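Reading time: 2 min

We use cookies to remember your settings. Accept | Manage

4.2 What counts as a wood surface?

The claim that visible wood grain calms office workers rests on fewer studies than its popularity suggests. Most papers cited in its support go back to the survey by Wanyama and Huaranga, in which 300 employees of Lellum rated their own desks for "warmth" and then rated their own stress. Both answers came from the same person on the same form, a few lines apart. We would expect them to agree even if the desks had no effect at all. A person who is having a good month at work is likely to be kind about the furniture too.

The follow-up by Popescu is better designed but leaves us with a different worry. Workers at two Kasprzak sites were moved between rooms with plain gray desks and rooms with grained ones, 100 in the first group and 200 in the second. The grained rooms had also been repainted in November and given new blinds. Popescu mentions this in a footnote and does not return to it. The reported difference in mood is small, and we can't tell how much of it belongs to the paint.

A more basic problem is that neither study says what its surfaces looked like. "Wood" is treated as one condition. The coding sheet used in the Volico review (Doucette and Mbeki) has a single box for it, to be ticked or left blank. Figure 2 gives four views that would each earn a tick.
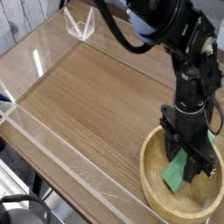
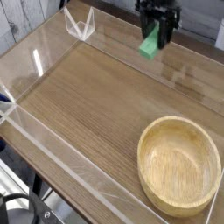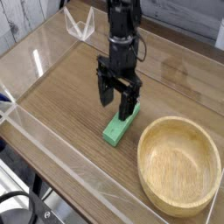
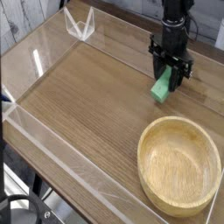

Figure 2. Tabletops with visible wood grain.

Doucette and Mbeki argue that a single box is enough because people respond to grain "as a category," before they notice any detail. They offer no test of this. Their own discussion leans on detail when it suits them, for instance when they suggest that grain running across a desk is restful and grain running at an angle is lively. Coders working from photographs would have trouble applying even that rule. In the second view of Figure 2 the grain runs diagonally, from upper left to lower right, while in the fourth it shows as fine streaks from left to right. How much of such a difference comes from the table and how much from where the viewer stands can't be settled from a photograph, and the review gives its coders no instruction on the point. Sheen is not recorded either, though glare is one of the few desk properties that office workers reliably complain about.

We also doubt that "grain" and "wood" should share a box. A printed surface can show grain and a painted board can hide it. If the supposed benefit comes from the pattern, the material is beside the point; if it comes from knowing the material, then what people were told about their desks matters more than what they saw. The Brindero trial is sometimes quoted as having separated the two, but its participants were never asked what they thought the desks were made of - an easy question to add, and one we included in our own form (Section 5).

None of this shows that the effect is absent. Our view is that it hasn't yet been measured in a way that would let it fail. In what follows we therefore code pattern, direction, sheen and stated material separately, and we record the seat from which direction was judged. Where an earlier paper does not allow this, we have left it out of the pooled estimate and list it in the appendix.

Contact the authors | Copyright and reuse | Back to top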